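From: Getsemaní Cervantes
Date: 2022-11-18
Subject: Re: Callura cell, seating drifts

Maeng wrote:
> Ours starts missing the socket after 1,000 cycles or so. Do you re-teach
> the whole board, or just the one point?

Just the one point! I used to redo all of it and lost half a shift every time. In June I quit doing that and the cell at Jurnholm has behaved fine (knock on wood).

My order these days:

1. Snug the 4 mounting screws on the board, then run at 70 percent speed.

2. Bring the blue connector up to the top right socket and stop there. Look through the wrist camera with the fingers still close by, and save that view to compare against next time.
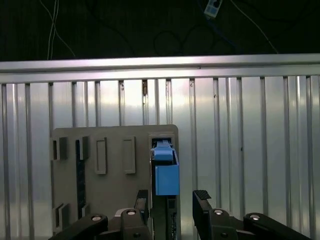 3. Jog 2 mm straight back, go in again, and save the point only if the force reading matches your last one. If it doesn't, check the finger pads before you touch the program.

Getsemaní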